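5. 文具棚の陳列と値札の取り付け

本章では、Plallholm型金属棚を文具売場として使用する場合の商品配置、値札の取り付け、および日常の整列手順を示す。棚の組み立ては第3章、価格の登録は第7章を参照のこと。

5.1 準備

作業前に次のものを用意する。
・値札台紙(通常価格欄と割引価格欄のあるもの)
・油性ペン(黒)
・透明テープ
・乾いた布

注意:棚板1枚に載せる商品の総重量は50 kgを超えないこと。棚板を足場として使用しないこと。

5.2 中段への商品配置

1. 棚板の商品をすべて降ろし、乾いた布で棚面と前縁を拭く。前縁に粘着剤が残っていると値札が浮くため、完全に除去する。
2. 箱入りの筆記具(ペン、鉛筆)を左側に積む。背の高い箱を奥、低い箱を手前とし、銘柄名が前面を向くようにする。
3. オイルパステルなど絵柄のある箱は中央寄りに積む。本数の表示がある面を手前に向ける。
4. 透明ケース入りのカラーペンは右側に置く。仕切り付きの紙製什器を併用する場合も右側とし、什器の前面を棚の前縁より内側に収める。
5. 付箋は色ごとにまとめ、手前から奥へ並べる。片手を棚面に置いて隣の商品の動きを抑え、もう一方の手で1個ずつ位置を決める。

注記:付箋の包装は滑りやすい。重ねる場合は3段までとする。

5.3 値札の記入と取り付け

1. 台紙の「MRP」欄に通常価格を、「Discounted Price」欄に割引価格を手書きで記入する。通貨単位は数字の後に書く。
2. インクが乾いてから、大判の値札を棚板の前縁にテープで固定する。
3. 小型の値札は、対象商品の真下または棚板の端に取り付ける。
4. 棚の正面に立ち、値札が下段の商品名を隠していないことを確認する。

注意:記入済みの価格を二重線で訂正しないこと。変更時は新しい台紙に書き直す。旧台紙は売場に残さず、当日中に廃棄する。

5.4 下段および周辺

下段にはボトル入りの箱商品を置く。箱の前面をそろえ、列の間に指1本分の隙間を設ける。ボトルのキャップの色が複数ある場合は、色別に列を分ける。棚の前の床面には商品や空箱を置かず、通路幅は890 mm以上を確保する。

5.5 整列の点検

点検は開店前に行い、次の項目を点検表に記録する。
・付箋の色の混在がないこと
・箱の前面が棚の前縁から張り出していないこと
・値札の剥がれ、文字のかすれがないこと
・値札の金額が登録価格と一致していること

値札のテープは7日ごとに貼り替える。台紙の補充は200枚単位で受け付ける。注文時は品名「Stadgate台紙・二段価格」を指定すること。
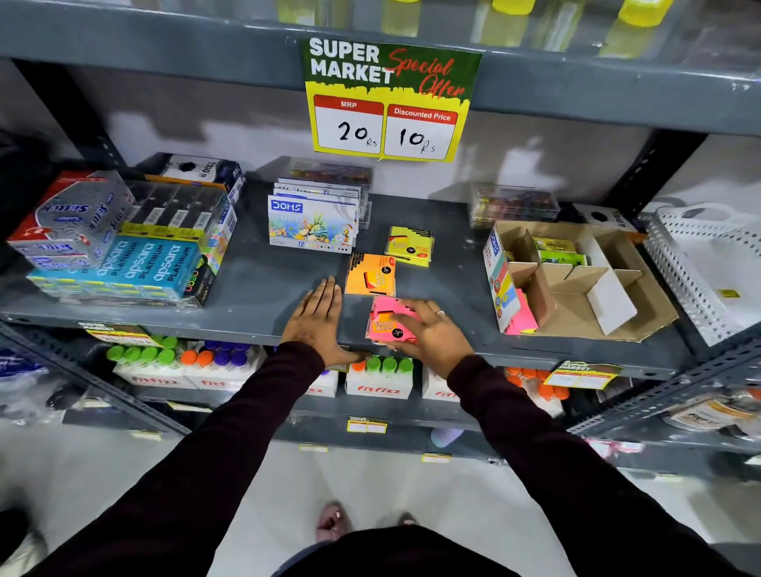 図5-1 中段での付箋の整列と、上段前縁に固定した値札(MRP 20 Rs、割引価格 10 Rs)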